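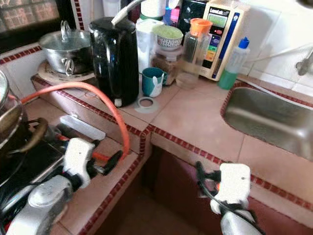 Lollico 住まいの掲示板 > 台所・水まわり
タイル張りのカウンター、残すか替えるか
閲覧数 2140 投稿開始 2022年12月8日

mugi_tare
中古で買った家の台所がタイル張りのカウンターです。天板は薄いピンク系の四角いタイルで、縁だけ濃い赤の小さいタイルが回っています。コンロからシンクの先まで測ったら230センチありました。
八月に引っ越してきてから、目地の汚れがずっと気になっています。コンロの横と、お茶を淹れる場所の周りが特に濃いです。重曹とメラミンスポンジは試しました。表面は明るくなるのですが、しばらくするとまた元の色に戻ります。
夫は全部はがして一枚ものの天板にしたいと言っています。私は色が気に入っているので残したいです。同じようなカウンターを使っている方、どうやって手入れしていますか。替えた方の話も聞きたいです。

kado_no_ie
うちも前の家がタイルでした。結論から言うと替えました。Stalldenの人工大理石の天板です。
拭き掃除が一回で済みます。タイルのときは粉をこぼすと目地に入って、竹串で出していました。パンをこねる人なら替えたほうがいいと思います。

Jarlath Moynihan
タイル施工の仕事をしていました。今は引退しています。
重曹で落ちるのは表面の油だけです。元の色に戻るのは、目地材の中まで染みているからだと思います。目地だけ削って詰め直せば、タイルはそのまま使えます。縁の小さいタイルは目地が多いので手間がかかりますが、割れていなければ残せます。
先に確認してほしいのはタイルの浮きです。硬いものの柄で軽く叩いて、音が軽い場所があれば印をつけてください。浮いている場所が広いなら、目地だけ直しても長持ちしません。

mugi_tare
Moynihanさん、ありがとうございます。木べらの柄で叩いてみました。だいたい同じ音ですが、コンロ側の角だけ少し軽い音がします。手のひらくらいの範囲です。

Jarlath Moynihan
その程度なら、そこだけ外して貼り直せば済みます。外したタイルは捨てずに取っておいてください。似た色を今から探すのは大変です。

sentaku_biyori
角の話が出たので。ガスのオレンジのホースがカウンターの角を越えて下りていますよね。タイルより先にそちらを見てもらったほうがいいです。ホースには使用期限の目安がありますし、長すぎたり角に当たったりするのはよくないと、うちは点検のときに言われました。作業のときはどうせコンロを動かすので、ガス会社に頼む日を合わせると一度で終わります。

mugi_tare
ホースは前の持ち主のときのままです。製造年の印字が読めません。明日電話します。

tonkatsu_biyori
私は残す派です。鍋を下ろしてもすぐに駄目にならないのがタイルのいいところです。人工大理石は熱い鍋をじかに置けません。

kado_no_ie
鍋敷きを使えばいいだけでは。タイルの家でもみんな使っていると思いますが。スレ主さんも丸い鍋敷きの上にガラスぶたの鍋を置いているでしょう。

tonkatsu_biyori
使いますけど、忘れたときの話をしています。うちは子どもも鍋を動かすので。

kado_no_ie
それはわかります。ただ、急な熱でタイルにひびが入ることもあります。うちは実際に入りました。どちらにしても鍋敷きは要ります。

mugi_tare
鍋敷きはいつも出しっぱなしです。ケトルもマグも瓶も全部同じ場所に置いているので、考えてみると掃除しにくいのは目地のせいだけではないかもしれません。

sentaku_biyori
物が多いと拭くのが面倒になりますよね。うちは油の瓶と保存瓶を一つのトレーにまとめました。トレーごと持ち上げて下を拭きます。

hokuto_yane
便乗で質問させてください。目地の色は白に戻すのがいいですか。うちは床のタイルを薄いグレーにしたら汚れが目立たなくなりました。カウンターでも同じですか。

Jarlath Moynihan
同じです。ピンク系のタイルなら、薄いベージュか薄いグレーが無難です。真っ白は仕上がったときはきれいですが、コンロの横から色が変わります。

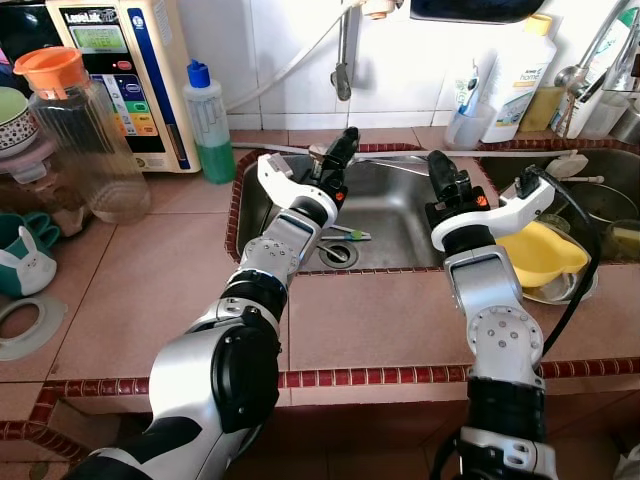 ページ 2 / 4

mugi_tare
続きです。シンクの周りも同じタイルで、縁の細かいタイルがシンクを囲んでいます。コンロ側よりこちらのほうが目地の傷みが気になってきました。手前の縁を指でこすると粉が出ます。
ステンレスの二槽シンクは替えずに使うつもりです。これも夫とは意見が違います。

kado_no_ie
シンクの縁で粉が出るなら、私はやはり交換をすすめます。水が下に回っていたら下地の板が傷みます。うちは開けたら合板が黒くなっていました。

Jarlath Moynihan
粉が出るだけでは水が回っているとは言えません。シンクの下の扉を開けて、裏側から天板の下地を触ってください。柔らかい、または色が変わっていれば交換を考える。固ければ目地の打ち直しで足ります。

kado_no_ie
素人が触って判断するのは難しいと思います。裏から見えない場所もあります。見積もりのときに業者に開けてもらうのが確実です。

Jarlath Moynihan
業者に見せるのは賛成です。ただ、天板を売りたい業者だけに見せると答えは決まっています。タイルを直せるところにも一軒声をかけてください。

hokuto_yane
シンクの周りは普通の目地材で大丈夫でしょうか。エポキシがいいと聞いたことがあります。

Jarlath Moynihan
水を吸いにくいのはエポキシです。ただし固まるのが早く、はみ出した分を拭き取るのが遅れると取れません。細かいタイルのところで初めて使うのはすすめません。セメント系を詰めて、よく乾かしてから浸透タイプの止水剤を塗るほうが失敗が少ないです。シンクとタイルの境目は目地材ではなく、防カビのシリコンにしてください。動く場所なので硬いものを詰めると割れます。

sentaku_biyori
止水剤はCimaloraの食品まわり用を使いました。刷毛で塗って、余りを布で拭き取るだけでした。においは次の日まで残りました。説明書どおり、塗ってから丸一日は水を使わないようにしたので、その日は洗面所で皿を洗いました。

tonkatsu_biyori
二槽シンク、私は好きです。片方に洗い物を入れたまま、もう片方で野菜を洗えます。

kado_no_ie
うちは広い一槽にしました。大きい天板やフライパンが寝かせて洗えるので。二槽だと斜めになって、洗った水がカウンターに飛びます。その水が目地に行くわけです。

mugi_tare
水はねは確かにあります。右の槽に洗い物をためておいて、左で洗っているので、手前がいつも濡れます。蛇口についている白いホースの向きも関係があるかもしれません。
洗ったものを奥の棒に掛けられないかと思って試しましたが、布巾くらいしか掛かりませんでした。

sentaku_biyori
左奥に置いてある整水器、底は見ましたか。うちは据え置きの浄水器をどかしたら、下のタイルだけ色が違っていました。置いたまま目地を直すと、そこだけ古い色で残ります。配管のつなぎ方は機種で違うので、外す前に説明書を見たほうがいいです。

mugi_tare
見ていませんでした。LeveLukと書いてある機械で、持ち上げると重いので掃除のときも周りだけ拭いていました。週末に動かしてみます。

hokuto_yane
道具はどうしますか。床のときは手で削って腱鞘炎になりかけました。

Jarlath Moynihan
広いところは電動の振動工具に目地用の刃、縁の細かいところは手で削ります。深さはタイルの厚みの半分より少し多いくらい。急ぐとタイルの角が欠けます。シンクには段ボールを敷いて、排水口はふさいでください。削った粉を流すと配管の中で固まります。

tonkatsu_biyori
手で削るならPostmaの目地カッターが持ちやすかったです。替え刃は多めに買ったほうがいいです。すぐ丸くなりました。

mugi_tare
費用の目安も教えてもらえると助かります。自分でやる場合と、頼む場合と。

sentaku_biyori
うちは自分でやって、目地材と止水剤と刃で一万円かかりませんでした。カウンターの長さはスレ主さんの半分くらいです。時間は夫婦で30時間前後です。乾かす時間は入れていません。

kado_no_ie
その時間を考えると、やはり替えたほうが早いと私は思います。工事は二日で終わりました。値段は高かったですけど。

tonkatsu_biyori
早さだけの話ではないと思います。スレ主さんは色が気に入っているんですから。

kado_no_ie
旦那さんは替えたいわけでしょう。替えた方の話も聞きたいとあったので書いています。

Jarlath Moynihan
下地が固ければ直す、傷んでいれば替える。先に下を見ないと決められません。
縁のデザインで迷うなら、Leokadia Dudaの台所タイルの本が参考になります。図書館で借りられると思います。縁だけ貼り替えた例がいくつか載っています。

mugi_tare
シンクの下を見てきました。鍋と洗剤を全部出して、懐中電灯で照らしました。手前側の板は固いです。色も変わっていません。奥の、壁に近いところは排水管が邪魔で手が入りませんでした。
夫とも話して、業者には二軒見てもらうことにしました。ガス会社は来週来ます。コンロ側の角はその日に外してみるつもりです。

Jarlath Moynihan
外す前に、そのタイルの周りの目地を先に全部切ってください。切らずにこじると隣が欠けます。

hokuto_yane
目地の色が決まったら教えてください。うちもカウンターをやる予定です。

mugi_tare
今のところ薄いベージュにするつもりです。余ったタイルに詰めて乾いた色を見てから買います。物置にタイルの箱があったので、同じものか見てきます。

次のページへ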